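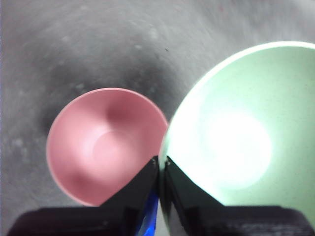
Orkix Tableware Lending Project, Gendthorpe
Progress report to the Marka small grants team, 12th November
Prepared by Alper Bilgin

Where we have got to

We are further along than I dared hope when I wrote to you in March! The bowls are chosen, the shelving is up in the store cupboard, and eight community groups have signed up to borrow from us this winter (the lunch club at the Xiong Centre was first in the queue, and has already asked whether it can have more).

The grant was £2,777. We have spent £900 so far, nearly all of it on shelving, crates and the first sets of bowls. The rest is set aside for the main order.

Choosing the bowls

I had expected this to be the dull part and it has been a real pleasure. Rongrong Lu and I spent a long time comparing finishes, and we kept coming back to colour. The pink and the green both have a soft, matt look inside and a pale rim, and the green has a lovely speckle to it when you get up close. The blue has ridged bands running right round the outside, which the lunch club cooks liked for grip. The red is a deep one, and looks very smart next to the rest.

We had thought of buying everything in white to keep reordering simple. The groups talked us out of it, and I'm glad they did. With colours, each group can be given its own and the sorting at return time becomes a much smaller job.

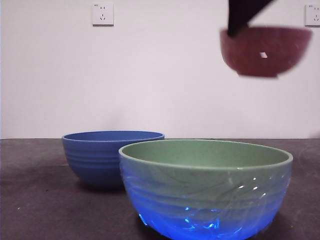 Sizes, wrapping and storage

The large green bowl is meant for salads and bread in the middle of a table, with the others for serving and sharing. We are trying a clear film round the outside of the green one for storage, and it takes the light beautifully, though it does wrinkle and I would like to find something smoother before the main order arrives. Rongrong is asking two suppliers about reusable sleeves.

Crates will hold one full set per table. A tabletop with the blue set back, the green at the front and a pinkish red behind it gives a fair idea of the mix of colours we are after.
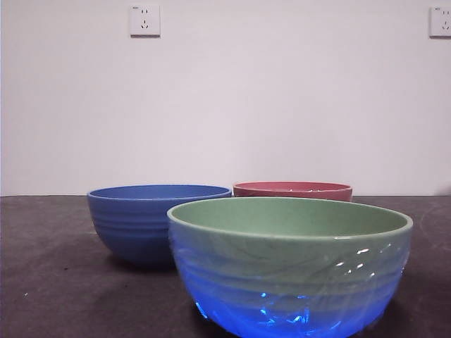
Each crate will also have a card in the lid listing what should go back in it, in large print. We tried a first version on the lunch club and they asked for bigger lettering and fewer words, so a second version is at the printer now.

What comes next

The main order is for 30 sets. We would like to place it as soon as the sleeves are settled, and have every crate labelled before the first loan goes out. Breakages are the one cost I can't yet predict, so I have left a little in the budget for spares in each colour.

You would be very welcome to come and see the cupboard at Gendthorpe. Rongrong has the key and can show you round most mornings.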